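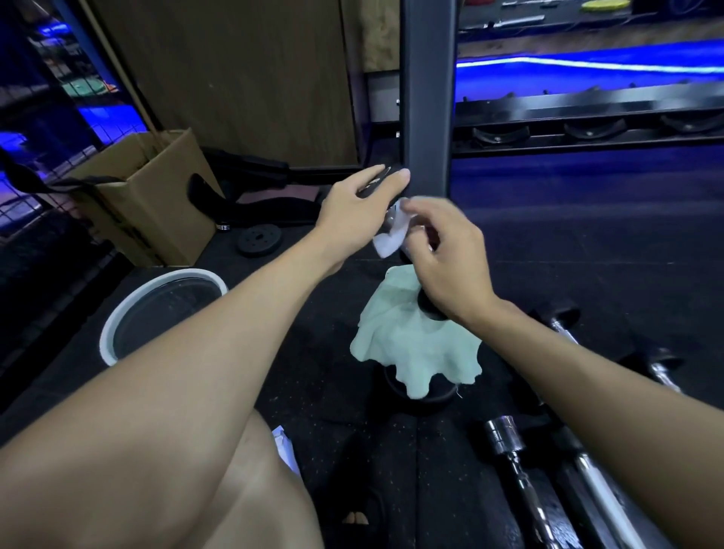
The gym set for Serketti stands at 130 clips as of this afternoon. The target is 1000, so November is spoken for.

Each clip is one short chore done with bare hands: pick up a tissue, move a cloth, put a small part back near the rack. Head view only, both hands kept in view for as long as the chore allows. Vikas Lodhi wants the hands to work at floor level more often, as the kitchen set had almost none of that.

Two notes from labeling. Soft items are slow. A crumpled tissue changes outline with every grip, and my labels for grasp start disagreed with Elin Jarman's on 20 of the clips. We now mark first contact and first lift as separate events – more typing, fewer arguments. Second, blue LED light pulls skin tones far enough that the hand tracker loses fingers against black rubber. I dropped 29 clips for that before fixing the white balance by hand.

Next up is threading collars onto bars. Left hand holds, right hand turns, then swap.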